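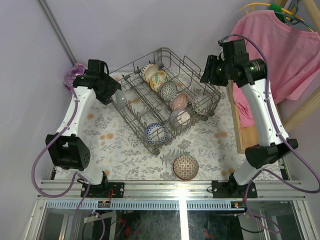

4 min read

Gripper Questions, Answered (Mostly)

Posted 11 Oct 2019 by Nizar Azar

I get a lot of the same emails about the two-arm bench and the fingers I've been trying on it, so I'm putting the answers in one spot. If yours isn't covered, leave a comment and I'll get to it!

Why do you test with dishes?
I like dishes because they're all different and I already own a ton of them. A bowl has a rim, a curve, a foot, and a nice slippery glaze, and every one of those asks something different of a finger. Foam blocks told me very little. I spent a month on foam blocks and came away thinking every gripper was great.

Which grippers are you comparing?
Two sets of fingers. One is the Grorkero narrow pair, which tapers down to a small tip. The other is a wide flat pair that Roya Pakzad drew up and printed for me (thank you, Roya). Same arms, same controller, same speed for both, or the numbers don't mean much.

So which one is better?
Depends what's next to the thing you're grabbing. On an open table I'd take the wide pair any day, it forgives a sloppy approach. In a dish rack it's a pain. The tines get in the way before the fingers are anywhere near the rim, and then you're shoving the whole rack around. The narrow pair slips in between the wires much more easily, but it wants to be lined up well, and if you're off by a little you pinch the edge of the bowl and it swings.

How many tries do you do?
20 per item per finger set, and I move the rack a bit after each one. Last round the narrow pair got 73 percent of its grabs from the rack on the first attempt. I was hoping for better. Most of the misses were on bowls that lean on each other, where the fingers have to find one rim out of two.

Do I need two arms?
For comparing grippers, no. I started with one and learned plenty. The second arm is for later, when I want one side to steady the rack while the other pulls something out. Kadir Soylu runs a single arm over in Wodthorpe and his results look a lot like mine.

Do you use a wrist camera or an overhead one?
Both, and I'd have a hard time giving up either. The overhead view is good for getting the arm to the right part of the rack. Once you're in close, though, the arm blocks half of what you want to look at, and that's where the wrist view earns its keep.

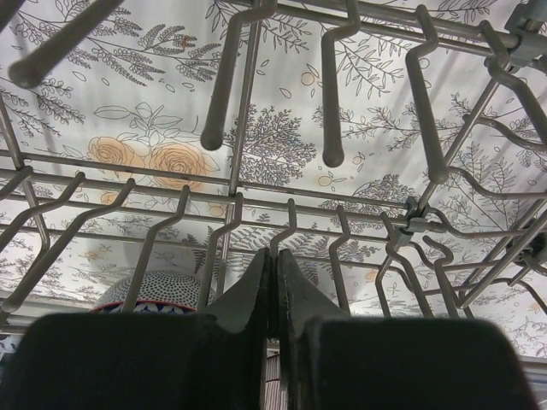

The catch up close is the wires. They're thin, they cross each other, and some are much nearer to the lens than others, so anything that guesses depth tends to get muddled. A busy tablecloth makes it harder again. I tried a plain one for a while and my scores went up, but then I took the setup to Abbas Khosravi's place in Damstead and they dropped right back down. I've stuck with patterns ever since.

What controller are you running?
A Dehghan board, the older one. I tried the newer version for a week and went back. The gripper felt smoother on it but I kept getting a small delay on closing, and I couldn't track it down. If you've fixed this, please write to me!

How hard do you squeeze?
As lightly as I can get away with. I start low and step up until the bowl stays put when the wrist turns, then add a hair more. Do this separately for glass. Don't just reuse your bowl setting like I did.

How long do the fingertips last?
I swap mine at 2000 closes or whenever they start looking shiny, whichever comes first. Racks are rough on them.

Can I get the finger files?
Yes for the wide ones, Roya is happy to share. Email me and say which wrist you have. The narrow pair you'd need to buy.

What's coming up?
In November I'm trying 3 kinds of soft pad on the narrow tips, and Nazanin Tehrani is lending me a box of mugs with really awkward handles. I'll update the numbers on this page when they're done.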